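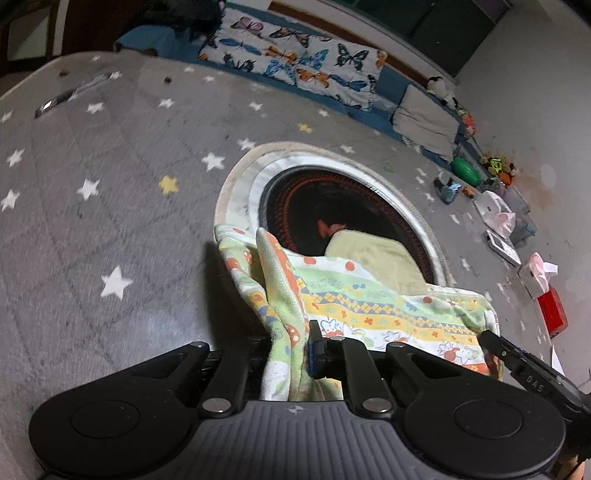 Petronella Mkhize asked whether the diary in the Tarkudstead reading room is the same one her grandmother's class read from in school. It is the same text, but the class used a typed copy. The original notebooks were not on view at that time.

Who wrote the diary?
Gretell Naidoo began it at age twelve, when her family was sent from the harbor district to the camp at Sullovano. She kept writing until the camp closed. The diary fills 2 notebooks, and 98 of the pages have writing on them.

Why were families sent to the camp?
The wartime government said that people living near the harbor were a security risk. Most of those moved were dock workers and their families. They were not charged with anything and had no hearing.

Were children held there too?
Yes. Children under sixteen stayed with their mothers. Fathers and older boys lived in separate huts and could visit on Thursday evenings.

Did the children go to school?
For the first winter there was no school. Later, two of the mothers held lessons in the wash house. Gretell writes about sharing one spelling book and about how cold the floor was.

Are there parts we can't read?
Yes — 21 pages in the second notebook have water damage. Kai-wen Peng has worked out some of the lines, and these are printed in brackets in the reading copy. Where a word is a guess, it has a question mark after it.

Is the diary suitable for young readers?
We suggest it for grade five and up. The entries on the fever outbreak are sad, and a teacher may want to read them first. A shorter version leaves those entries out.

Can my class see the notebooks?
Classes use the reading copy. The notebooks are brought out each October, in a case, and the pages are not turned during a visit.

May I quote from it in a report?
Yes. Give the writer's name, the notebook number and the page. For anything longer than a page, write to Tshepo Shezi at the reading room desk.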